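Money spent so far

I said in July that I would write up what this is costing, and the spreadsheet is now in a state where I can. Susetti, for anyone new, is my attempt to teach a small arm to put the shopping away. It is a hobby with a budget, and the budget is the part I get asked about.

The total I set myself was £1,000 for the first stage. That had to cover data collection only, with the arm itself left for next year. I had priced two arms before that, and both quotes frightened me enough to go back and split the project in half.

The biggest line is grippers. I looked at buying one and decided on a pair, as most of what I want to record needs both hands – one to hold a container and one to fill it. Anyone planning the same should budget for two from the start. Buying the second one later means paying delivery twice and hoping the batch matches.

Next is storage. I had put down £90 for a drive and thought that was generous. It was enough for the first month. Video fills space quickly, and I was keeping every take, including the ones where I dropped things. I now delete the bad takes the same evening, and a second drive has gone on the list for the autumn.

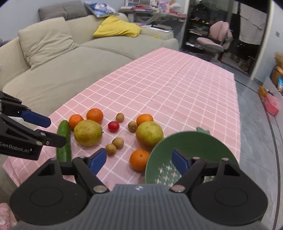 Props are the line I got most wrong, in the cheap direction. I had allowed £100 for objects and have spent hardly any of it, because the kitchen already had most of what I needed. A green plastic colander does for a container, and its rim is thin enough for the fingers to hold it tilted. Cucumber, oranges, guavas and longans give a decent spread of sizes, from something I could lose in my palm to something the fingers only just open for. The fruit gets eaten afterwards, so I have stopped entering it in the spreadsheet. I did look at the boxed set of practice objects from Furkomwood, and it is nicely made, but it was too much to pay for shapes I can get at the market in Oltport.

Spare finger pads are worth ordering with the grippers. I bought 13 and thought that was silly at the time. They are small, they go missing, and the postage on a single pad costs more than the pad.

The line I forgot completely was a workbench. I had been looking at the Mallet folding one and never put it in the budget, then never bought it either. The long table in the living room is the right height for me standing up, and it gives me more length than the bench would have. The drawback is clearing everything off before supper. If I still feel like that at Christmas I will look at the Mallet again.

What remains is under a fifth of the original sum, and the second drive comes out of that. I am holding the rest back for repairs. The arm gets its own spreadsheet, which at the moment has one row in it.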